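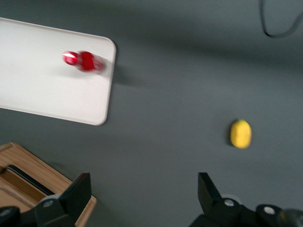
White tray, red bottle and wooden box on the grey table.

Skanham workshop notebook
Nov 9, 2019

Drurkness, port rudder stock

Carried on with the port rudder. The stock still binds over the last part of its travel to starboard, and it is worse with the tiller arm bolted up tight. Slackened the arm and the stiff spot moved a little but did not go. I had put it down to the lower bearing. Now I think the top bearing is sitting at a slight angle in its housing, as there is a bright rub mark on one side of the stock and none opposite.

Took the arm off again and drew the top bearing. The housing has old sealant packed under the flange, hard as a biscuit on the inboard side. Scraped it out with a plastic blade. The aluminium under it has some white powder and light pitting, nothing deep enough to need filling. Cleaned back to bright metal, wiped down, left bare overnight.

Measured down the tube with the long rule from the flange face to the lower bearing: 176 mm. The drawing from Billix gives a different length, but that drawing is for the earlier hull and I don't trust it. Have pencilled ours in on the copy in the drawer. Please don't rub it out.

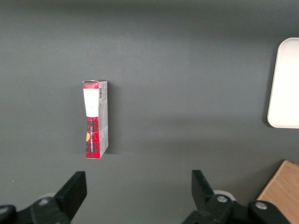
Grease and bearings

The last lot of grease went stiff in the cold and held grit. Going to try the softer one on this side only and leave starboard alone until we can compare them. Both sides need looking at again in December, before she goes back in.

New bearings are on order from Billix. The old top one will go back in if they are late, but only for checking the fit. It has too much wear to sail on.

Isolating washers for the flange bolts: we are short. Used up the last of the M8 ones on the Chang job. Ordered a bag of 20.

Chang, stern bracket

Trial fitted the bracket for the outboard. The holes line up except the bottom outer one, which is out by 2 mm. Would sooner slot the bracket than open up the transom. Do this before any paint goes on. Wet sanded the bracket face with 600 and it is ready to etch once the slot is cut – keep bare hands off it.

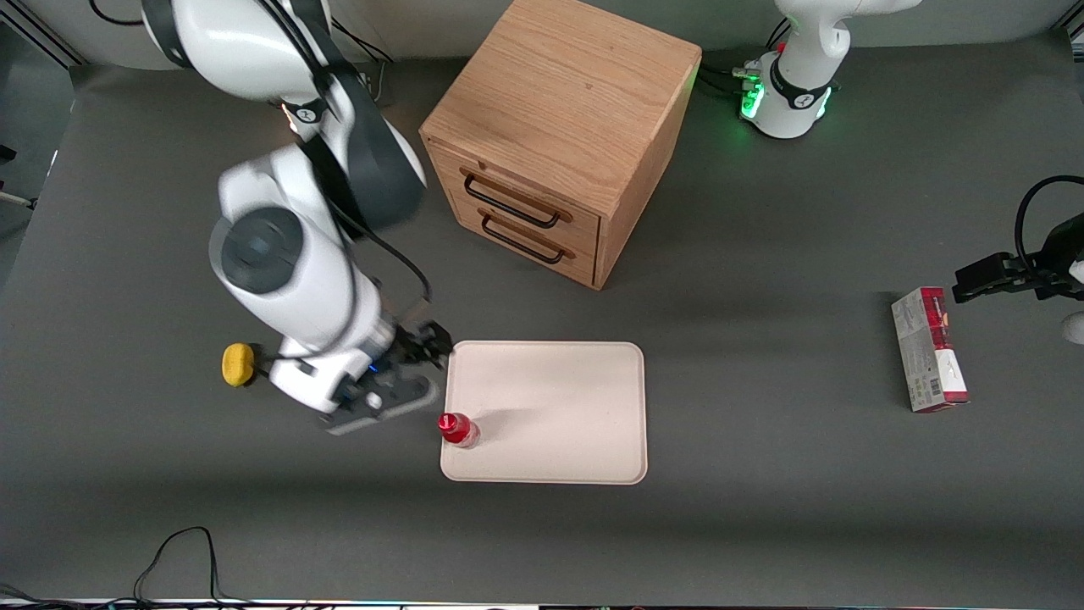 To do next

Refit top bearing dry and swing the rudder through full travel, arm off, then arm on.
Slot the Chang bracket and deburr both faces.
Ring Billix about the bearing date and ask which hull their drawing was taken from.
Look for the missing circlip pliers.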